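Winter access to Feltier: what changes in December

The road from Gososville to Feltier stays open all winter, but the last section above Ustham closes to private cars from December until the thaw. Guests booked at the Teshome lodge should leave their cars in the lower lot at Ustham and take the shuttle, a ride of 2 miles. Overnight parking is included in the room rate. Day visitors pay at the machine by the entrance.

The lower lot holds 1,000 vehicles and the overflow field another 2,000. The overflow field has no lighting and is not plowed overnight.

Shuttles leave from the north side of the lot. Skis go in the outside rack, boots and bags inside. Dogs are allowed on a short leash. The upper stop is at 2,353 feet, directly across from the lodge entrance, and the path between the two is graveled.

Tire chains must be carried on the road past Gososville – all-season tires do not replace them. Chains can be rented at the Gososville fuel station and returned at Ustham.

Shuttle times for the season will be printed in the next issue. 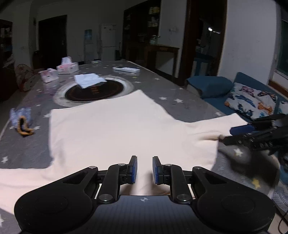

Liya Gudeta
Travel Editor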